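### 3.2 Reused packaging on the dining table

Households in the Addo study were asked which objects stayed on the dining table between meals and which were put away. We had expected dishes and cutlery to make up most of the answers. Instead, many of the objects named were packages that had outlived their first contents: biscuit tins, margarine tubs, shoe box lids and the shallow cardboard trays in which small goods are sold. Mahama (field notes, February) calls these "second boxes," and we keep the term.

A second box was recorded when it met two conditions. It had to have been made to hold or display something for sale, and it had to be in regular use for something else. Boxes kept only for storage in a cupboard or under a bed were left out, as were plastic bags. Each box was entered in the Prakex register with its outside length, its material, any printing on it and the answer given to the question "What goes in here?" Weights up to 500 g were taken on a kitchen scale. Heavier boxes were not weighed.

The answers to that question were often broad. Keys, medicine strips, pens and fruit were named for the same box in the same interview. Respondents also kept the printed side of a box facing out even when the words no longer had anything to do with its use. When asked, most said they liked the color. The cloth underneath was mentioned less often, although in the Gevholm households it was changed more often than the boxes were.

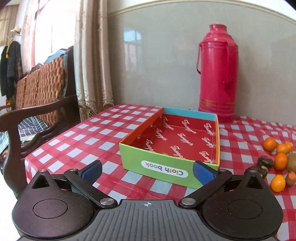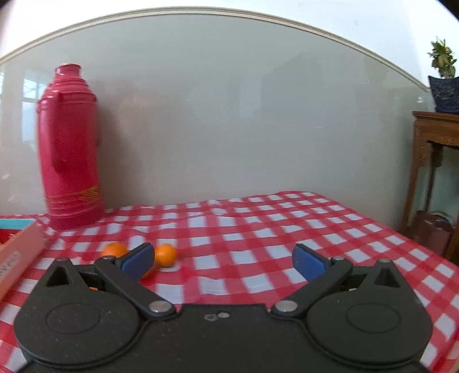

*Figure 3. Tabletop with checkered cloth: a cardboard tray; orange fruits.*

Color is the feature we found hardest to code. The Preretti scheme gives each object one main color, which works for tins and tubs but poorly for printed cardboard. The tray in Figure 3 has a lime green front wall, an orange side and a deep red floor, and its label, "Cloth book," names a product and says little about what an owner might keep in it. We therefore coded the outside and the inside of each box separately and entered the label text in a field of its own. Fruit was coded by kind and by whether it lay in a container or directly on the cloth. Patterned cloths were given the code of their strongest color, so a red-and-white check was entered as red.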